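ロボットはどうやって道をおぼえるの?
走るロボットと「お手本」集めのはなし

池のまわりや公園の中を、ひとりで走るロボットがあります。荷物を運んだり、見回りをしたりするための、車輪のついた小さなロボットです。

そういうロボットは、どこが道でどこが草かを、どうやって知るのでしょうか。このページでは、ロボットに道を教えるための「お手本」がどうやって集められるのかを、順番に説明します。

道と草はどこがちがう?

みなさんは、はじめて行った公園でも、どこを歩けばよいかすぐにわかります。舗装された道を見れば「道だ」と思い、水があれば「入ってはいけない」と思います。小さいころから、たくさんの道を見て、歩いてきたからです。

ロボットのカメラに写るのは、色のついた小さな点の集まりです。点のひとつひとつには、明るさと色の数字がついています。ロボットのコンピューターは、最初はその数字の意味を知りません。灰色の点がたくさんならんでいても、それが道なのか、建物の壁なのか、くもった空なのか、区別できません。

「灰色なら道、緑なら草」と決めておけばよい、と考える人もいるでしょう。昔は、そのように人が決まりをひとつずつ書く方法がよく使われました。でも、外の世界では困ることがたくさん起こります。木のかげに入ると、道の色は暗くなります。夕方には、道がオレンジ色っぽく見えます。冬の草は茶色くなり、落ち葉がつもれば道そのものが見えにくくなります。全部の場合を決まりとして書こうとすると、いつまでたっても終わりません。

そこで、たくさんのお手本を見せて、コンピューターに自分で特徴を見つけさせる方法が使われるようになりました。これを「機械学習」といいます。

お手本ってなに?

走るロボットのお手本は、2つのものが組になっています。

1つめは、そのときカメラに写っていたものです。
2つめは、そのとき人がどう運転したか、という記録です。

たとえば「まっすぐな道が写っている」ときに「人はまっすぐ進ませた」。「道が左にまがっている」ときに「人はハンドルを少し左に切った」。この組をたくさん集めて、コンピューターに練習させます。計算をくりかえすうちに、コンピューターは、見えているものと運転のしかたのつながりを少しずつ身につけていきます。

自転車の練習とくらべてみましょう。人は、自分で何度も乗って、ころびながらおぼえます。ロボットが池に落ちながらおぼえると、こわれてしまいます。ですから、はじめは人の運転をまねするところから始めます。

お手本を集める日のようす

シタノ(Sitano)は、外を走るロボットを研究しているチームです。ここで、お手本集めの仕事をしているのが、イマニ・フェレイラさんとイングリッド・フィッツシモンズさんです。フェレイラさんがロボットを運転し、フィッツシモンズさんが記録をつけます。2人が使っているロボットの名前は「ドランゲート」といいます。

出発の前に、フェレイラさんはカメラのレンズをふき、電池の残りを調べます。レンズに水のしずくや指のあとがついていると、その日の記録が全部ぼやけてしまいます。それから、ロボットとコントローラーの時計を合わせます。時計がずれていると、写った景色と運転の記録がちがう組み合わせになってしまうからです。

運転するとき、フェレイラさんはロボットの後ろを歩きます。前を歩くと、カメラに自分が写りつづけてしまいます。速さは、人がふつうに歩くくらいです。道のまん中だけでなく、右よりや左よりも走ります。

ドランゲートには、体の前のほうにバンパーを支える棒が左右に1本ずつあります。カメラで前を見ると、この棒や車体の上のところが、いちばん下に少し写ります。コンピューターは、これも学習しなければなりません。いつも同じ場所に写っている黒いものは自分の体なので、よけなくてよいのです。

池の横の道では、左に草のしゃめんと水、右にしばふがあります。右の手前では別の道が合流していて、向こうがわのふちには白い線が引いてあります。よく晴れた日なら、道も草もはっきり見分けられます。

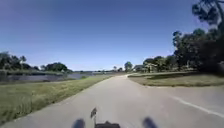 分かれ道はむずかしい

まっすぐな一本道は、お手本を集めやすい場所です。むずかしいのは、道が2つに分かれるところです。

2つの道の色が同じで、つぎ目もないと、ロボットには広い場所がひとつあるように見えます。どちらへ進んでも、道からはみ出すわけではありません。どちらが正しいかは、行きたい場所によって変わります。

ですから、分かれ道ではお手本に「行き先」もつけておきます。まっすぐ行くときは「直進」、右の道に入るときは「右」と、フェレイラさんがコントローラーのボタンで知らせます。同じ分かれ道を、直進で何回か、右で何回か走ります。どちらか片方だけだと、ロボットはいつもそちらへ行くくせがついてしまいます。

かげもむずかしいもののひとつです。木の下にできた黒いかげは、あなや水たまりとまちがえられることがあります。朝と昼と夕方では、かげの長さも向きも変わります。シタノのチームは、同じ道を時間を変えて走り、いろいろなかげを記録しています。

しっぱいのお手本もいる

上手な運転だけを集めればよいのでしょうか。

もし、いつも道のまん中を走った記録しかなかったら、ロボットは道のはしに寄ってしまったときにどうすればよいか、わかりません。まん中からずれた景色を見たことがないからです。少しずれると、もっとずれて、そのまま草の中へ入ってしまうことがあります。

そこで、わざと道のはしまで寄ってから、まん中にもどる運転も記録します。大切なのは「もどるところ」です。はしに寄っていくところは、まねをされると困るので、あとで切り取ります。

水の近くでは、この練習はしません。もどる運転は、両がわが平らなしばふの場所を選んで行います。

帰ってからの仕事

その日の走行が終わっても、お手本はまだ使えません。フィッツシモンズさんが、記録をひとつずつ見ていきます。

12月に集めた記録は、全部で300本ありました。1本は、走り始めてから止まるまでのひと続きの記録です。このうち、そのまま使えたのは228本でした。残りは、電池が切れて途中で終わっていたり、レンズに太陽の光が強く入りすぎていたり、行き先のボタンをおしわすれていたりしました。

使える記録にも、メモをつけていきます。

・天気(晴れ、くもり、雨のあと)
・時間(朝、昼、夕方)
・場所の種類(一本道、分かれ道、坂、広場)
・近くに水があるか
・人や犬が通ったか

メモがあると、足りないものがわかります。228本のうち、晴れの日のものは111本で、雨のあとのものは7本しかありませんでした。このままだと、ロボットはぬれた道が苦手になります。チームは次の月の予定に、雨のあとの走行をふやしました。

通りかかった人の顔が写っているときは、だれだかわからないように、ぼかしを入れます。家の表札や車のナンバーも同じです。

テスト用のお手本

集めたお手本を、全部練習に使ってしまうことはしません。一部はべつにしまっておきます。

学校のテストで、練習問題とまったく同じ問題が出たら、答えをおぼえているだけで点がとれます。本当にわかっているかどうかは、はじめて見る問題をといてみないとわかりません。ロボットも同じで、練習に使っていない道の記録を見せて、人と同じような運転をえらぶかどうかを調べます。

シタノでは、トラーナダッハという場所の記録を、テストだけに使うことにしています。練習用の道とは、木の種類も道のはばもちがいます。それでもうまく道をえらべれば、道というものの特徴をつかんできたと考えられます。

テストで点が悪かったら、どこでまちがえたのかを見て、その場面に似たお手本をまた集めに行きます。

やってみよう:紙のお手本集め

ロボットがなくても、お手本集めのれんしゅうはできます。おとなの人といっしょに、安全な公園や歩道でやってみましょう。

用意するもの:ノート、えんぴつ、時計

1 歩く道を決めます。短い道でかまいません。
2 20歩歩くごとに、じゃまにならないところで止まります。
3 前に見えるものをノートに書きます。「まっすぐな道。左に草」のように、短く書きます。
4 その横に、次にどちらへ進んだかを書きます。
5 最後まで歩いたら、べつの時間にもう一度同じ道を歩き、ちがっていたところに印をつけます。

書き終わったら、ノートを友だちに見せてください。「見えるもの」だけを読んで、どちらへ進んだかをあててもらいます。あたらなかったところは、書いてあることが足りないか、行き先を知らないと決められない分かれ道です。

ことばのせつめい

機械学習:たくさんの例を使って、コンピューターに特徴やきまりを見つけさせる方法。
データ:記録した数字や画像などのこと。このページの「お手本」もデータです。
走行記録:ロボットが走っているあいだの、カメラの画像と運転の記録をまとめたもの。
バンパー:ぶつかったときに車体を守る部品。

文:セキグチ科学読みもの編集部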